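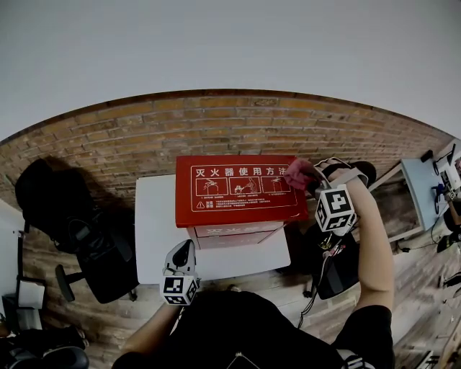 Where do I set the reply-to address for a sequence?
Under Settings > Sending > Reply routing, one level above the sequence itself. Changing it there updates every sequence in the workspace, so read the rest of this section first.

4. Reply routing in Saslow

Before you start: admin role, and a mailbox already connected (section 2). Trial workspaces can only route to one mailbox.

1. Open Settings > Sending.
2. Click Reply routing. If it's grayed out you're logged in as Editor.
3. Pick a default mailbox. This gets everything with no rule.
4. Click Add rule. Choose a contact field on the left, usually Region or Account tier.
5. Type the value exactly as stored. "West" and "west " with a space are two differnt values.
6. Choose the mailbox for that rule. Save.
7. Drag rules into order. First match wins, the rest get skipped.

Note: max 53 rules per workspace. Need more, use a lookup list (Contacts > Lists > Lookup). One list counts as one rule and takes up to 312 rows.

Caution: saving rules while a sequence is live pauses it for 2 minutes. Steps due in that window go out late. Don't do this mid-launch.

Caution: deleting a mailbox does not delete its rules. Replies drop to the default.

Testing

8. Click Send test, enter your own address, pick a sample contact.
9. Reply to the test. Check it lands in the right inbox and shows on the contact timeline.
10. Wrong inbox? Check rule order, then the field value. Usualy the value.

Kerasico connector users: field names sync overnight only. New field today, rule tomorrow. Or hit Sync now on the connector page.

Last updated October 2023

Related articles
Connecting a shared mailbox
Lookup lists: import and limits
Moving templates from Grikex
Portela calendar links in sequences
Why is my sequence paused?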